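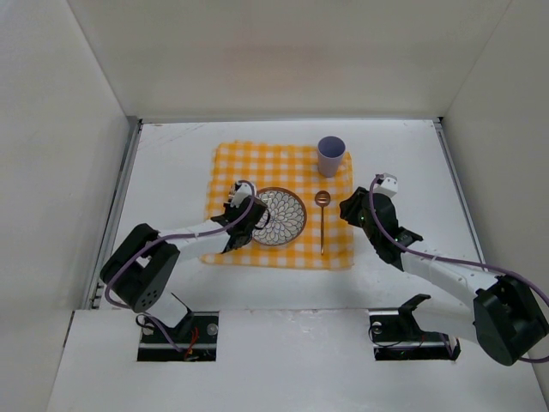
twill_and_selvage
Senior Member, Table Linens & Settings
Posts: 1,582

Casual setting on a napkin used as a mat: spacing question

I am working out a standard place setting for the breakfast room at Hanodell, where we need 40 identical covers. The base is a yellow and white gingham napkin laid open in place of a mat. On it go one plate, one spoon and one cup. Breakfast is yogurt, oatmeal or fruit, so there is no fork or knife.

Current arrangement: plate toward the middle of the cloth, spoon to the right of the plate with the bowl at the top, cup at the upper right above the spoon. The napkin is 18 inches square, unwashed, straight from the packet.

Two questions.

1. Is an 18 inch cloth large enough for this, or should I go up a size?
2. The napkin doesn't lie flat and the edges wander. Press, starch, or change the fabric?

The colors are settled: lavender cup, brown-rimmed plate with the petal pattern, copper-colored spoon. I'm not looking for comments on those.

----

coldpress
Member

The size is fine for three pieces. It would be tight with a fork on the left. Before you buy more, set one at the actual table with a chair pulled in and someone sitting in it. A cloth that fits on a bare surface can still hang over the front of a narrow table.

On question 2, wash first. Cotton gingham straight from the packet often has sizing in it, and the fold lines are pressed in under that sizing. Ironing before the first wash gives you a flat cloth for one day and a different size of cloth afterward.

----

oblong_dish
Member

I'd move the cup. Directly above the spoon is correct for a formal cover with a knife, where the glass sits above the knife tip. With only a spoon on that side, the guest picks up the spoon and the handle travels up past the cup. I would shift the cup an inch or so farther right.

----

twill_and_selvage
Senior Member, Table Linens & Settings

An inch to the right puts the cup close to the edge of the cloth. The hem is thicker than the field, and a small straight-sided tumbler standing half on a hem can rock.

----

oblong_dish
Member

Then move the plate and spoon left an inch and leave the cup where it is. Same result.

----

coldpress
Member

It isn't the same result. The plate is what people line their chair up with. If the plate is off center on the cloth, every cover looks crooked from the doorway, and in a room with 40 of them somebody will spend the morning straightening them.

----

gosarport_laundry
Trade Member

I run a small linen service in Gosarport and handle a fair amount of check.

Gingham shows every error in laying. A plain cloth can be a few degrees off square to the table edge and pass. With checks, the lines give it away. Whatever you decide about the cup, have staff square the cloth first, using a row of checks against the table edge, and set the plate after.

On the edges: look at whether the cloth was cut on the thread. Count the checks along two opposite sides. If the counts match and the sides still look uneven, the problem is in the hem tension and pressing will mostly fix it. If the last row of checks tapers, it was cut off grain and nothing will fix it. Send those back.

Starch: light spray only. Heavy starch on a cloth that also gets used as a napkin is unpleasant on the mouth.

----

twill_and_selvage
Senior Member, Table Linens & Settings

Useful, thank you. I checked four from the same packet. Three are on grain. One loses half a check from one end to the other. The supplier is Minhas and they take returns by the dozen, so I'll sort the whole order before washing any.

----

fourth_burner
New Member

Is the cloth a mat or a napkin? If it's under the plate, the guest has nothing to wipe with. If they pull it out, everything on it moves.

----

coldpress
Member

Agreed. One cloth can't do both jobs once the plate is down. Either add a second folded napkin to the left, or keep these as mats and put paper ones in a holder on the table.

----

twill_and_selvage
Senior Member, Table Linens & Settings

Second napkin, same check, folded to a rectangle at the left of the plate. That doubles the order. It also settles the starch question, as the mats can be starched properly and the napkins left soft. I'd have to mark them so they don't get mixed in the wash.

----

gosarport_laundry
Trade Member

One stitch of colored thread in a corner of the hem. Don't use a laundry pen on yellow. It bleeds.

Wash yellow and white separately from anything dark, cool water, and pull them out damp. Iron from the center outward, along the checks and never diagonally, or you'll stretch the square into a diamond.

----

oblong_dish
Member

Separate point about the spoon. What's the finish? Copper-colored flatware is usually a coating over steel. We had a set from another supplier and the bowls wore through to silver in one season of dishwasher use. The handles still looked new.

----

twill_and_selvage
Senior Member, Table Linens & Settings

Coated steel, from Pondov. Their sheet says dishwasher safe, with no number of cycles given. I have been running a test spoon on our normal program and will pull it at 30 cycles to compare with an unwashed one.

----

oblong_dish
Member

Put it in the basket touching other spoons, the way your staff will load it. Alone on the top rack tells you very little. Most of our wear was from contact.

----

coldpress
Member

And use your usual detergent. Citrus ones were hard on ours.

----

fourth_burner
New Member

Would a plain white cloth not be easier? The plate already has a pattern in the center, and with the check it's two patterns on top of each other.

----

twill_and_selvage
Senior Member, Table Linens & Settings

The brown rim separates them well enough for me. Plain white was tried last June and the coffee stains took most of it out of service. On check, a faint mark inside a yellow square is hard to find from a seated position.

----

gosarport_laundry
Trade Member

It also hides them from the people sorting for re-wash. Check them under good light.

----

twill_and_selvage
Senior Member, Table Linens & Settings

Noted. Decisions so far: same size cloth, washed before first pressing, starched as mats, second napkin at left. Cup stays above the spoon until I've tried it with someone seated. I still don't agree with moving the plate.

----

oblong_dish
Member

Try it with a left-handed person as well. They take the spoon across the plate and the cup position stops mattering, but your folded napkin will be under their elbow.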